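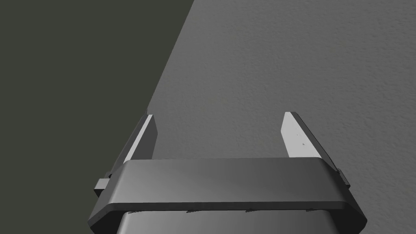
8 de septiembre de 2018

Llevo tres semanas peleándome con Kernari, el planificador de trayectorias que todo el mundo recomienda en los foros, y sigo sin entender el entusiasmo. Lo anoto ahora, con el enfado fresco, porque dentro de un mes me habré acostumbrado a sus manías y me parecerán razonables.

La tarea es de primero de carrera: acercar una pinza de dos dedos a un objeto pequeño sobre una superficie plana, cerrar, levantar. Todo en simulación. El vídeo de presentación lo resuelve con una soltura que da gusto, claro, pero en el vídeo el objeto siempre está en el mismo sitio y la cámara siempre mira desde lejos. En cuanto muevo la cámara a la muñeca, la cosa cambia. La pinza se come media imagen, el detector tiene que trabajar con lo que asoma entre los dedos y cualquier error de orientación se nota enseguida.

Para la percepción uso Bilar, que al menos es honesto con sus limitaciones: devuelve una confianza y, si es baja, te lo dice. El problema es que Kernari la ignora. Recibe la pose, tira la confianza a la basura y planifica como si le hubieran dado la verdad revelada. Tardé dos tardes en darme cuenta. La documentación habla de «planificación consciente de la incertidumbre» y yo, ingenuo, me lo creí. Buscando en el código encontré el campo, declarado con su comentario y todo. No se lee en ninguna parte.

Mis números, por si a alguien le sirven. Lancé 1951 intentos con posiciones aleatorias del objeto y terminaron en agarre estable 1421. Puede parecer decente. A mí no me lo parece, en un simulador donde la fricción la pongo yo, la luz la pongo yo y los motores obedecen siempre. De los fallos revisé a mano unos 500 y la mayoría eran la misma tontería: el último tramo de la aproximación llegaba girado unos pocos grados y un dedo empujaba la pieza antes de que el otro la tocara.

Ya sé lo que me van a contestar: que use la rama de desarrollo, que allí está arreglado. La probé el jueves. No compila sin parchear las dependencias y, una vez parcheada, el controlador oscila al final del recorrido. Bajé las ganancias, dejó de oscilar y empezó a quedarse corto. Volví a la versión estable.

Tampoco me convence la moda de tapar todo esto con aprendizaje. Un conocido del trabajo me pasó los resultados de Cladum, entrenado de principio a fin, con unas curvas preciosas. Pregunté con cuántas semillas: 3. Pregunté qué pasaba al cambiar la textura de la mesa y todavía espero respuesta. No digo que no funcione, digo que con eso no puedo saberlo.

De momento he hecho lo menos elegante que se me ocurría: un filtro entre Bilar y Kernari que descarta las poses dudosas y obliga a mirar otra vez antes de bajar. Cuarenta líneas de Python, un umbral puesto a ojo y un temporizador que me da vergüenza enseñar. Falta repetir la tanda completa con las mismas posiciones iniciales, que por suerte guardé. Si mejora, subiré el parche con los registros. Si no mejora, subiré los registros igual.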